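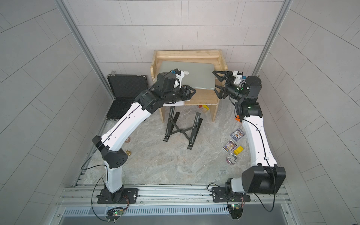 *Two robot arms at a wooden shelf unit with a closed silver laptop.*

**Vellance staff group asks for proof before robot rollout**

1 August 2019. Workers at Vellance's Pratitz returns depot say they have yet to see evidence that robot arms will ease their jobs. The company plans to start in November.

"We were promised less lifting. What we have in writing is a new shift plan," said spokesperson Antigoni Kouris. The plan covers 313 staff and cuts paid training to nine hours.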